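Chapter 4
When the Hand Closes on Nothing

My first robot fault cost me a whole afternoon in March, and I still blush about it. Siham Haddadin and I had an arm picking items out of a metal bin, and the log cheerfully said 241 good grasps. The bin was just as full as when we started!

The gripper was closing on air – and our code called that a success. Worse, on one try the arm pushed down hard on the bin floor and kept pushing until Siham hit the stop button. So this chapter is about false success: how it happens, how to catch it, and when to make the arm quit.
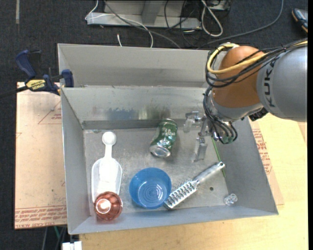
Figure 4.1 The gripper over the bin, with nothing between its fingers and a dented green can to the left.

Keep our log in mind as you read. We'll start with the finger sensor, then move on to force limits.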